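Notebook, June 2023
Grestley build box, shell cleanup

Picking up where the May pages stop, which is in the middle of a word, so I assume lunch happened.

State of things this morning: the nightly job on Grestley had failed again with "no such file or directory," on a file that ls was perfectly happy to show me. Sushil had already tried running it by hand, and it worked by hand. It always works by hand. If we could pay someone to sit up at night and run it by hand we'd have no problems at all.

First thing I checked was PATH under cron compared with PATH in my login shell. Mine has 11 entries, two of them duplicates and one pointing at a home directory for an account deleted before I got here. Cron's has 3. Printed both into the log at the top of the script, so next time we can at least be confused with evidence.

That wasn't it, though. The script does a cd into the Garnham checkout using a relative path, and cron starts from the home directory, where there is no such folder. The cd fails, the script shrugs, and everything after it runs in the wrong place. Whoever wrote it did not believe in checking return codes. Git blame says it was me.

Changes made:
- absolute path for the checkout, set once at the top as REPO_DIR
- set -euo pipefail on the second line
- quotes around every variable, including the ones Bendik swears will never contain a space

On the spaces: found 32 files in the Oltum export with a space in the name, and one with a trailing space, which I would like to discuss with its author in a small room. The old loop was for f in $(ls), so each of those was being split up and quietly skipped. Replaced with find -print0 piped into a while read loop with -d ''. Ugly, but it copes. Ritu wants to rename the files at the source. I want that too, and also a pony.

Turning on set -u broke the script at once: LOG_LEVEL was never set anywhere. It has been comparing an empty string to "debug" for almost 2 years. Gave it a default of "info" and moved on with my life.

Ran the whole thing with env -i to fake a bare environment. Clean on the third go. The first two were typos, both mine, both in the same line.

Left to do: Vasilică has a copy of the old script under his own bin directory and says he "might be using it." Sarita is checking whether Rajput still pulls from the old log folder before I move it. Please don't anybody run rm in there until she has an answer.
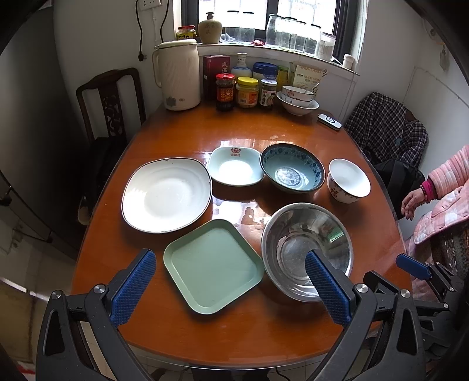 Also need to put the crontab itself under version control. At present the only copy is the live one, and crontab -r sits one key away from crontab -e. I have left the box logged out and gone to find coffee.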